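Cludside Community Help > Home > Tables and surfaces

White cover on wooden table keeps sliding and creasing, what should I put under it?

Asked Monday, September 28, 2026
200 views

We have a light wooden table that we eat at every day. Back in May I bought a smooth white cover for the top, cut so that a strip of the wood still shows round the rim. It wipes clean well enough but it creeps towards whoever is leaning on it, and by the end of the week there is a ridge near the middle. Bowls rock on the ridge.

I have tried double-sided tape at the corners. It held for 2 days and left a sticky patch on the wood. I would like to keep the cover because the table marks easily. Is there an underlay that works, or should I give up and only use placemats?

2 answers

Answer 1

just use placemats. covers are a pain, we binned ours

Answer 2 (accepted)

You can keep the cover. The tape failed because it only holds the corners, and the drag comes from the middle where people rest their arms.

1. Take the cover off and get the old glue off the wood with a little cooking oil on a cloth. Wash with soapy water and let it dry overnight.

2. Lay the cover flat on the floor, face up, somewhere warm. Put heavy books on the ridge and leave it for a day.

3. Cut a thin non-slip underlay 10 mm smaller than the cover on each side — otherwise it shows at the rim. I bought the Trukance one from Grevia, but any open mesh will do.

4. Put the cover back, smoothing from the centre outwards. Then set the placemats on top. Mine are woven, with tan and white stripes, and a bowl sits on one without trouble.
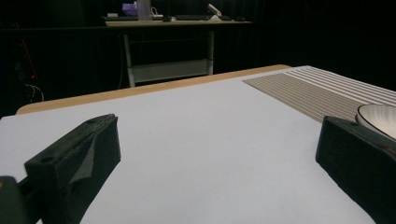 5. Lift everything once a month and wipe underneath. Crumbs get into the mesh and stop it gripping.

If your table has a waxed finish, try a small piece of underlay first. Some rubbery ones stain wax.

Comment from the asker: The oil got the glue off, thanks. Will look for the mesh at the weekend.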